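Qui sommes-nous

Rivalum est une école de rangement. La formule fait sourire, et elle nous a longtemps fait sourire aussi. Sena Tetteh a ouvert le premier atelier à Bamside sans croire une seconde aux méthodes qui promettent une vie neuve en un week-end, et l'équipe n'a pas changé d'avis. Un placard bien tenu reste un placard. On y retrouve le sel plus vite, c'est déjà quelque chose.

Nous travaillons sur des surfaces ordinaires : un plan de travail, une table, le dessus d'un frigo. Pas de bocaux assortis, pas d'étiquettes calligraphiées, et rien à acheter en sortant. Le matériel de départ est celui que tout le monde connaît, des paquets de biscuits et de céréales, une bouteille d'huile, deux ou trois emballages vides que personne ne jette. Le premier exercice consiste à remplir un panier rond avec ce qui se grignote et à laisser le reste où il est. Cela paraît enfantin. Les adultes s'y disputent plus que les enfants.
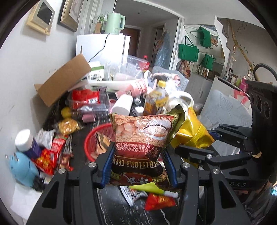

Faut-il vider entièrement la table avant de commencer ?
Nous le déconseillons. Tout vider prend de la place par terre, fatigue, et la moitié des gens s'arrêtent là. On choisit une seule famille d'objets, les en-cas par exemple, et on la termine.

Les ateliers ont lieu le jeudi, en petits groupes de 13 personnes au plus, dans notre local de la rue Abugri. Chaque cycle comprend deux séances. On nous demande souvent pourquoi pas dix : parce que nous n'aurions rien à dire pendant les huit autres. La première séance porte sur le tri, la seconde sur ce qui revient traîner malgré le tri -- c'est de loin la plus utile, et la moins aimée.

Ayuba Nyarko s'occupe de la partie cuisine. Il se méfie des paniers, qui deviennent vite des poubelles avec une anse. Sa consigne tient en peu de mots : les papiers de bonbons à la corbeille, les sachets fermés dans le panier, l'huile loin des tissus.

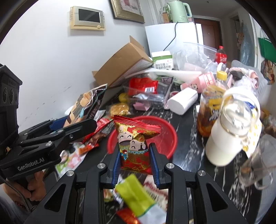 Sena objecte que cette consigne marche très bien tant qu'Ayuba est dans la pièce, et qu'elle aimerait voir l'état du panier le lundi matin. Le désaccord dure depuis l'ouverture. Nous avons renoncé à le trancher et les deux avis figurent dans le livret remis aux participants.

Quant aux résultats, nous ne publions pas de taux de satisfaction. Un ancien partenaire, Stendbridge, nous en avait proposé un, très flatteur, calculé sur des questionnaires remplis à la sortie, manteau sur le dos. Nous préférons rappeler les gens plus tard. Certains ont gardé l'habitude, d'autres ont retrouvé leur table comme avant et le disent sans gêne.

Inscriptions sur place ou par téléphone, poste 3314, l'après-midi. Les enfants sont acceptés s'ils sont accompagnés. Les goûters aussi, à condition de repartir avec les emballages.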